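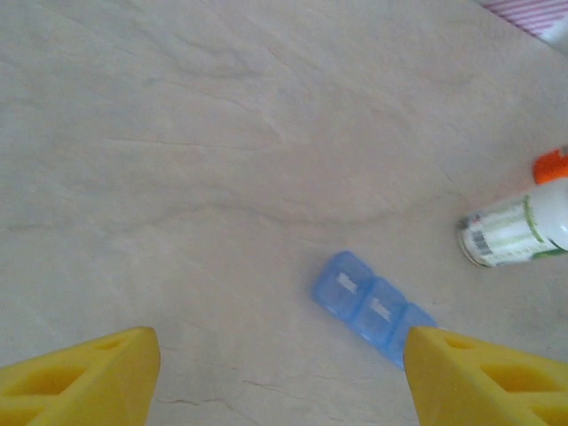 Ticket 821 — lid detector loses the pill strip on the pale counter
Opened by Firouzeh Daneshvar, assigned to Erick Okoth

Hey Erick, me again! The see-through blue lids are driving the detector nuts. Confidence sits at 60 on the first approach, then the box jumps over to the veins in the counter and the planner follows it. I turned the edge weight down to 2 and restarted the Nanex node, no change.

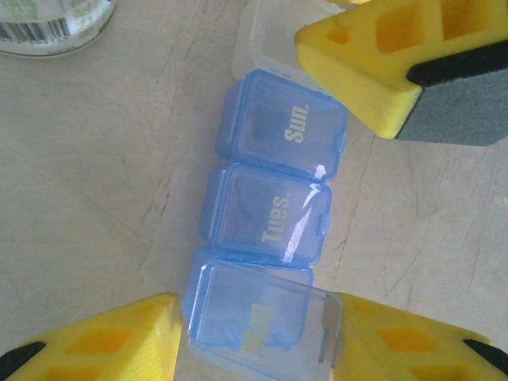

I also tried keying on the day labels, but the parser assumes calendar order and throws a fit when Tues. comes right after Sun. — can we just drop that check? Logs from 14 runs are in the Kiltora folder. Kianoush wants the old depth filter back, and I'm fine with that.

Status: waiting on Erick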